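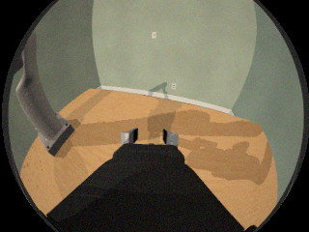 Faseo finger pad kit, for two-finger grippers

Black inner pads, 12 per bag, plus 4 spare screws. Fits the Plisus body, old and new collar. Wont fit Kordestani fingers, dont try.

Fitting: air off, arm parked, fingers open. Old pad out, wipe the block, new pad in with the point upwards. Nip up, no more. Run it empty a few cycles then check agian.

Change when the edge rounds over. Bare flange covers sold seperately.

Stock at Keltstead. Queries to Witold Pawlak, trade counter.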